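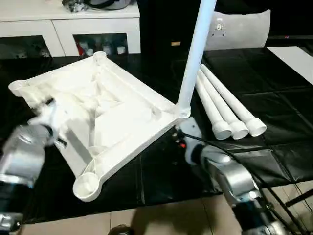
Packing donated pajamas for a book drive

Wash and dry every set before sorting, even with tags on. Fold the top and bottom together, roll from the waistband, and slip the roll into a 2-quart zip bag — press the air out before closing. Mark the size on the bag in permanent ink.

Put books flat at the bottom of the carton with the spines facing the wall. Pajamas go on top. Hardcovers should not share a layer with paperbacks.

Tape the bottom seam with 2 strips. A carton of 80 picture books is too heavy to lift safely, so split it. Cartons for the Lestanthorpe drop-off are accepted until June.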